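Home Syllabus Handouts Readings Contact

Week 6 – Clearing a Floor
Household Routines, Tuesday group, Welham building 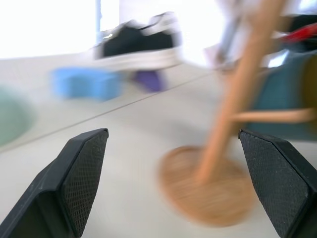 Where do you start when there are things all over the floor?

Start with shoes. They're what people trip on, and they nearly always have a place to go already.

After shoes I do the small stuff, and I do it before I touch any furniture (I used to drag the stools out first and then step on everything I'd uncovered!). Get down low and look past the legs of a stool or chair, where little things love to hide. Bowls and bins come next – empty them, then decide.

Seams between floor panels hold grit, so run the brush along them and not across. Leanne Ashworth's notes say to do this last and I agree with her.

For next time: pick one room, set a timer for 18 minutes, and write down what was left when it rang. Half a page is plenty. Give it to me or to Savita Sachdeva.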